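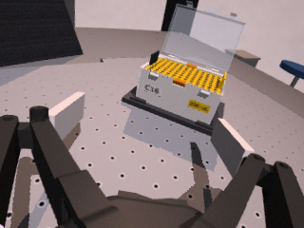
16. Oktober 2023

Wieder im Haus Mandness, zweiter Abend der Schweigetage. Um 30 Minuten Stille am Stück hatte ich gebeten, bekommen habe ich erst einmal eine Einführung in die Stille, die länger dauerte. Ich habe nichts gegen Erklärungen. Aber wenn man uns vor dem Sitzen schon verrät, was wir dabei spüren sollen (Weite, Wärme, Getragensein), dann wundert es mich nicht, wenn hinterher in der Runde alle von Weite und Wärme berichten. Ich habe vor allem mein linkes Knie gespürt und das auch so gesagt. Man hat freundlich genickt.

Das Heft von Hillard liegt auf dem Nachttisch. 38 Psalmen in »zeitgemäßer Übertragung«. Im 88. fehlt das Ende, also die Finsternis, und dafür steht da jetzt etwas von einem Morgen, den der Psalm nicht hat. Das ärgert mich mehr als das Knie. Wer den dunkelsten Text im ganzen Buch aufhellt, traut den Leuten nichts zu. Ich habe den alten Wortlaut mit Bleistift danebengeschrieben, soweit ich ihn auswendig konnte.

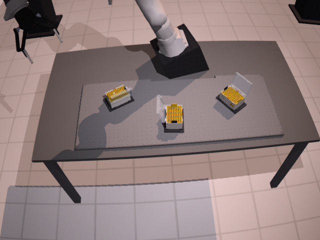
*Tisch mit Lochplatte auf Fliesenboden*

Nachmittags der Weg zur Kapelle von Barroso, Wind, viel Matsch am oberen Gatter. Die Tafel am Eingang behauptet, hier werde seit etwa 900 Jahren ohne Unterbrechung gebetet. Ohne Unterbrechung? Im Juli war ich schon einmal oben, da war abgeschlossen. Vielleicht bin ich kleinlich. Drinnen war es kühl und roch nach nassem Stein, und ich bin länger geblieben, als ich vorhatte, ohne ein Wort zusammenzubringen. Ob das nun Beten war, lasse ich offen.

Beim Abendessen (Schweigen aufgehoben, leider) ging es um Zoteron, die App mit den Stundengebeten. Man bekommt eine Kerze für jeden Tag, und nach 40 Tagen ohne Lücke leuchtet ein Fenster. Bei mir ist sie seit der Fastenzeit auf dem Telefon und mahnt. Ich merke, dass ich die Vesper manchmal nur antippe, damit die Kerze brennt — und dann ist sie eben für die App gebetet.

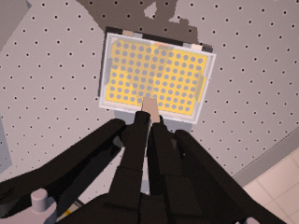
Was ist die Vesper überhaupt?

Das Abendgebet der Kirche, mit Psalmen, einer kurzen Lesung und dem Magnificat.

So knapp hätte ich es heute gern auch in der Einführung gehört. Morgen Laudes vor dem Frühstück. Ich gehe hin, das Telefon bleibt im Zimmer. Das Heft auch. Knie vorher mit der Salbe einreiben.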